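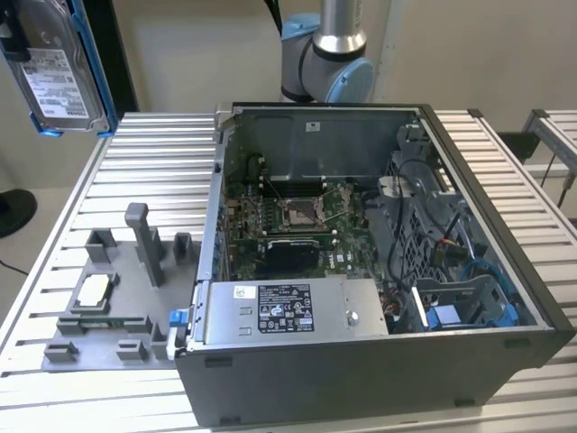
Mac Mathúna

3.2 Cell upkeep

The Wornholm cell is said to need little care. We doubt it. Its fixture tray was reset 42 times in December, and the log gives no cause for most of them.

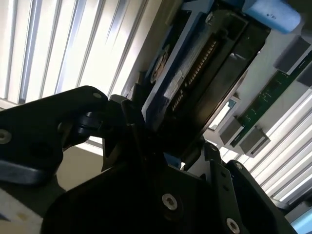
Does a firm grip mean the drive is held square? Only in part, as the caddy rails can flex under load.

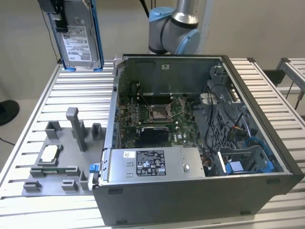 The Fedier manual asks for a zero check every 88 cycles. We saw no gain from it over 1,351 cycles, and we would want a second cell before trusting either figure.
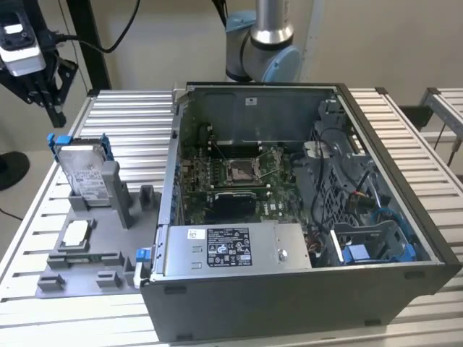
Figure 2. Open tower and fixture tray, with the drive in its slot.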